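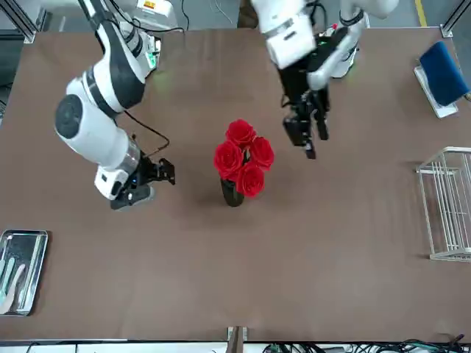 Home | Notebook | Planner | Perception | Tooling | Archive

June 8, 2018
Themis Zervas

Continuing with the timing problem in the Tirnness stack. Summary of April, for whoever picks this up: planner moved off the vision machine, message layer switched to Noris, watchdog set to 100 ms. Since the switch the two-arm plans stall at random in the approach segment. No fault logged, the trajectory server just stops accepting waypoints.

First suspect was self-collision checking. Ran the checker offline on log 1406 with both arms modeled and then with the left arm parked in the model. Same stall at the same waypoint. Checker is cleared.

Second suspect was time stamps. Wrist images are stamped on arrival, joint states are stamped at the controller. The transform lookup asks for a joint state at image time, and under load that lands in the future by up to 36 ms. The lookup blocks, the grasp node holds its lock, the trajectory server waits on the lock. That matches the log.

Changed the lookup to take the latest joint state if the request is ahead of the buffer, and to flag the result. Flagged results are allowed for approach and refused for closing the fingers. Config key is stale_ok, default off. Do not turn it on globally.
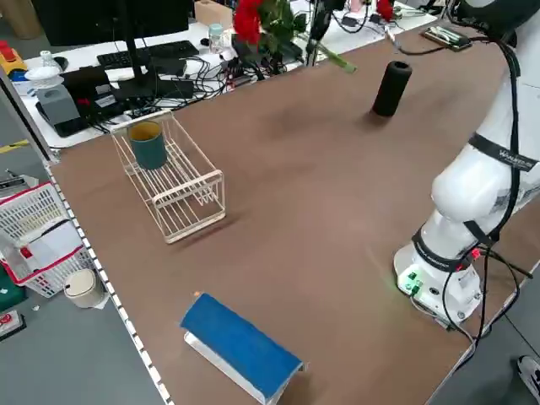
Cup in the rack, overview camera.

Rack model needs work. The depth filter drops most of the thin wires, so the octree has a rim and a few floating cells where the slats should be. The planner then thinks it can go through the side. For now I insert the rack as a solid box with an open top and fit only its pose. Fit uses the rim edges, two long and two short, and ignores everything inside. The cup is segmented afterward, inside the box footprint only.

Pose fit from the overview camera alone is good in x and y, poor in yaw. Adding one wrist view fixes yaw if the rim corner is in it. Wrote a small scorer that rejects wrist views with no corner and asks for another. It also has to ignore shadows: the edge detector was returning the shadow boundary as a rim candidate. Raised the gradient threshold and required a matching edge on the inner side of the rim.
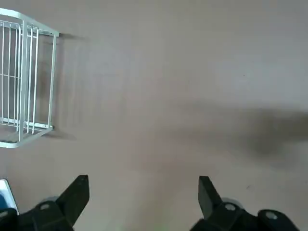

Wellon thinks the scorer should live in the planner, so that view selection and reachability get decided in one call. I agree in principle. It would mean passing images through Noris again, and I want the lock problem closed first.

To do:
- replay 1406 with stale_ok on for approach only
- stamp wrist images at the driver
- move rack box dimensions out of the launch file
- ask about the yaw sign convention in the Sarantis calibration export, it disagrees with ours

Comments (3)

Sarantis export is z down. Flip yaw and swap x and y before you compare.

Does the flag survive the logger? Last time I looked, it dropped any field not in the old message definition.

T. Zervas: It does not. Added to the list. Replay will have to recompute it from the stamps.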